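Skivau Workshop Forum > Packing, storage and benches
Topic: Storing long shoe-shaped trays without wrecking the rims

Orkilano
Joined: June
Posted 2025-07-25

Hello all. I've been put in charge of the tray corner at our unit in Sidomstead and I'd like some opinions before I start moving things about. We have 60 of these black plastic trays, the long shoe-shaped ones with a raised rim, and they get laid out on the big yellow table, looked over, then boxed up. My trouble is the rims. We've been nesting them in tall piles and I keep finding scuffs along the edges. Do I stand them on end in bins, lay them flat, or carry on nesting and put something between them?

Floor space is tight, so please don't all tell me to buy another table!
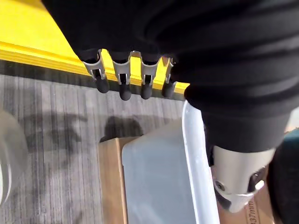 Boxes are the other half of the question. At the moment we use ordinary ones and they live on the floor next to the table, so whoever is packing spends the whole shift bending down. I've asked for a trolley and been told to wait. The carpet doesn't help either, it's that grey stripy stuff, and a brown cardboard box set down on it drags like mad when you try to shift it full. I've been putting an old offcut of hardboard under mine, which sort of works until it slides off somewhere on its own.

Anyway, trays first, boxes second. What do you lot do?

sebastian60
Flat, every time. Standing them on end looks tidy but all the weight sits on one bit of the rim, and if yours are anything like ours that's the bit that marks. We had a whole batch come back over it.

Single layer on the bench, open side up, then straight into the box with a sheet of tissue between each one. No more than 5 high. I know it eats space but it's quicker than rubbing scuffs out afterwards.

mildewandmoss
I'd disagree with that, sorry Sebastian. We stand ours up in plastic bins with a bit of foam in the bottom and have done for over two years. They take up next to no room and you can flick through them like records. The trick is which end goes down. Toe up, heel down, or they tip over the minute you take one out of the middle.

sebastian60
Foam in the bottom is a different thing, you never said foam! Bare plastic bin and I stand by what I wrote.

Orkilano
Right, this is useful, thanks both. I've had a go at a few different ways of arranging them. Mildew, is this the way up you mean?
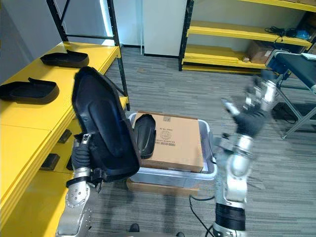
Toe end up, grey bin behind, two more trays over on the table

mildewandmoss
Yep, that's the way up. You've got a grey bin there already so all you need is the foam. Cut it a touch oversize so it wedges itself in. Don't glue it, you'll want to take it out and shake it.

teatimetinker
Butting in because I have the same argument with my other half about baking tins. What's under the table? If there's a shelf, could the empty bins go on that and free up the floor?

Orkilano
There is a shelf, same yellow as the top, and I'm ashamed to say it has turned into a dumping ground. Nice idea though. It would mean finding a home for the bits that have collected on it, and I don't know what half of them belong to.

Tried the flat way as well, Sebastian, with plenty of gap. They do look smart like that, I'll give you that.

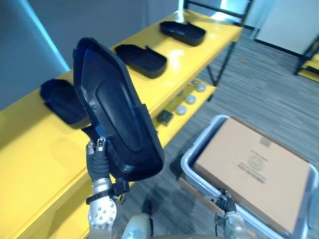
Three spaced out along the table and one held up, plus the shelf I was moaning about

sebastian60
Now that's a proper layout. Plenty of room to pick each one up by the side without knocking its neighbour. I'd find a tub for those white pucks on the shelf before one goes missing.

teatimetinker
The shine on them! Do they show fingerprints? Mine would be covered by lunchtime.

Orkilano
Terrible for it, yes. We wipe them with a dry microfibre just before the tissue goes on. Wet cloths leave streaks, so I've hidden the spray.

mildewandmoss
Why not do both? Flat while you're checking them, bins with foam while they're waiting for boxes.

sebastian60
I could live with that. Grudgingly.

Orkilano
That's what I'm going to try. Foam is ordered, 2 sheets to start with. If anyone has a cure for boxes on carpet I'm still all ears.

teatimetinker
Old tea tray under the box, rim side up. Slides a treat and the box can't wander off it.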